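Post aus dem Gerichtssaal: Das Verfahren um Dellberg geht in die nächste Runde

Ihr habt so viel zum Mai-Brief geschrieben, dass ich diesmal gleich damit anfange.

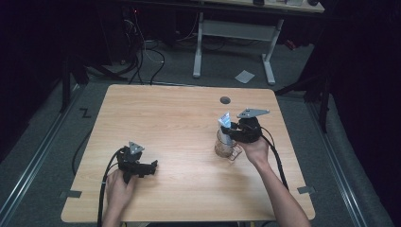
Colleen Fortin fragt, warum im Fall Dellberg überhaupt noch verhandelt wird, der frühere Finanzchef habe die Scheinrechnungen doch längst zugegeben. Und ob das Geld je zurückkommt, will sie auch wissen.

Gute Frage, liebe Colleen! Zugegeben hat er bisher nur einen Teil, nämlich 203 Rechnungen, die über die Tochterfirma Saketti liefen. Die Anklage spricht von gut 300, und genau an dieser Lücke hängt jetzt alles — vor allem das Strafmaß. Sein Verteidiger Hugo Charpentier möchte auf Bewährung hinaus, die Staatsanwältin hat schon durchblicken lassen, dass sie sich eher sieben Jahre vorstellt. Dazwischen ist reichlich Platz.

Ich saß zuletzt zwei Vormittage im Saal (die Bänke sind eine Zumutung, nehmt euch ein Kissen mit) und fand die Aussage von Raymonde Ouellet am spannendsten. Sie hat die Buchhaltung geprüft und ganz ruhig erklärt, wie Beratungshonorare gebucht wurden, für die es keinen einzigen Bericht gab. Der Angeklagte hat die meiste Zeit in seinen Unterlagen geblättert.

Zum Geld: Die Konten sind eingefroren, aber der Insolvenzverwalter hat zuerst Zugriff, und die Kleinanleger stehen ziemlich weit hinten. Wer noch Forderungen hat, sollte sie trotzdem schriftlich anmelden. Im nächsten Brief schaue ich mir dann an, was der Aufsichtsrat gewusst hat. Fragen dazu gern wieder per Mail an mich!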